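Journal > Studio diary > Thu 25 June

This site uses cookies to remember your language and to count visits. By staying on the page you accept them. OK / Settings

I slept badly and was in the studio before seven. The etching for the Prulell show is still not right. I changed the sky last week, and now the roofs under it look too heavy, as if somebody pressed them down with a hand. I burnished the left part for an hour and then pulled a proof on the cheap paper. It is better. The chimney near the corner I lost almost completely, but I don't miss it.

Muammer Kozan called at ten to ask for the final list of works. He is very polite on the telephone and he always waits a little before he says the difficult thing. The difficult thing today was that the second room will be smaller than we agreed, so I must leave out two prints. I said I would think until evening. In truth I knew already which ones: both of the harbor prints from the winter. They are correct, and they are dull. I made them when I was tired of snow and wanted to draw something with masts.

I wrote the new list by hand first, then typed it. For the large aquatint I put the price at 145, unframed, and after that I sat looking at the number. My sister says I ask too little. My old teacher Hegedűs used to say that the price should make the artist a bit ashamed and the buyer a bit afraid, and then both will take care of the picture. I left it at 145. 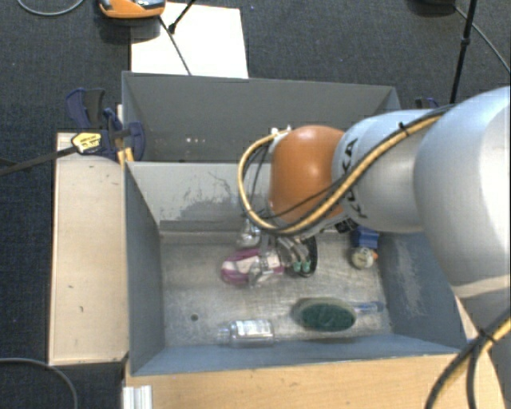 After lunch I soaked paper for tomorrow and cleaned the ink table, which I had put off since Monday. Under the old newspapers I found the small copper plate I was searching for all spring, the one with the walnut tree. It has a scratch across the lower half. I could polish it out, but I think I will print it first with the scratch and see. Sometimes a line that I did not draw sits better than the ones I did.

I also tried the new black from Wumora. It is stiffer than my usual one and wipes slowly, and my wrist complained after the second plate. The dark parts are beautiful, though, very deep, with a little brown when I hold them to the window. I will mix it with some oil and try again. I would not use it for the roofs.

In the afternoon there was rain, so the light was flat and good for checking proofs. I laid the whole series on the floor and walked along it in my socks. Numbers 2 and 9 should change places. With the bridge so early, everything after it seems to be going home, and I want people to be still on their way out when they reach the door of the second room.

I answered Muammer at six. He said "I am glad it was you who decided," and then we talked of his mother's knee.

For tomorrow: print the walnut plate, buy blotting paper, write the short text for the wall. He wants it in English and I have only the first sentence, "I was born in a town with steep streets." I have crossed it out and written it again the same.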